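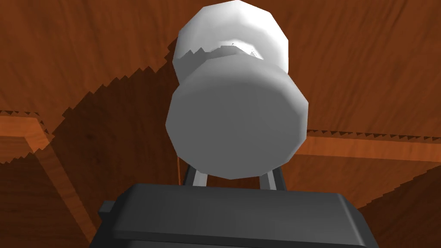 Gripper lets go of the spool halfway through the lift, only in the simulator. What am I missing?

Asked by Manon Lapointe, May 13, 2018

Hello all, and sorry in advance for the long one. I'm teaching myself robot simulation in the evenings (my day job is in a fabric shop, so be gentle!) and I've built a little wooden bench scene in Plavach with a two-finger gripper and a white spool shape I modelled myself. The arm comes down, the fingers close, up it goes, everything looks lovely, and then the spool starts to creep. Sometimes it slides out slowly, and sometimes it shoots off sideways like a watermelon seed and the whole arm shudders. Out of 8 tries last night it held on for 4.

I've already turned the friction up as far as the slider goes and it made no difference I could see. The grip force is set at 800, which I'll admit I picked because it sounded firm. My cousin has a real arm I'd love to try this on in his garage, but I don't want to be flinging things at his truck. Where would you start?

Answer from McKinnon (accepted)

Welcome, Manon, from another Manon! I had very nearly this same trouble in March and lost most of a weekend to it, so you have my sympathy.

I'd start with that 800. If your fingers are squeezing far harder than the part needs, they get pushed a little way inside it, and the solver shoves everything apart again on the next step. That's your watermelon seed. Bring the force right down, then creep it back up until the spool just holds. After that, halve your time step and run it again. If the creeping gets better, you'll know the contacts weren't being worked out often enough.

Have a look at the collision shape too, and I mean the hidden one, not the mesh you see on screen. A spool has that waist in the middle, and a plain convex hull fills it right in, so your fingers may be touching something quite different from what you drew. I split mine into separate cylinders and it settled down beautifully.

As for your cousin's arm, please don't carry that force number over. Set the limit from the maker's manual, go slow, keep the e-stop in your hand and use something soft for the first few lifts.

Manon McKinnon

Answer from grivuretti_fan

Check your units. Could be the mass is wrong.

Answer from Delmont

Just glue the object to the gripper with a fixed joint when the fingers close. Works every time. Won't tell you anything about a real grasp though.

Comments

Manon Lapointe: It was the hull! And the force as well, I think. Thank you so much.

Delmont: Fair enough, hers is the better answer.

Related questions
Arm shakes when two parts touch
Splitting a mesh into collision shapes
Choosing a colour for contact markers
Fingers close but report no contact

1,573 views | Contact us | Copyright 2018 | Back to top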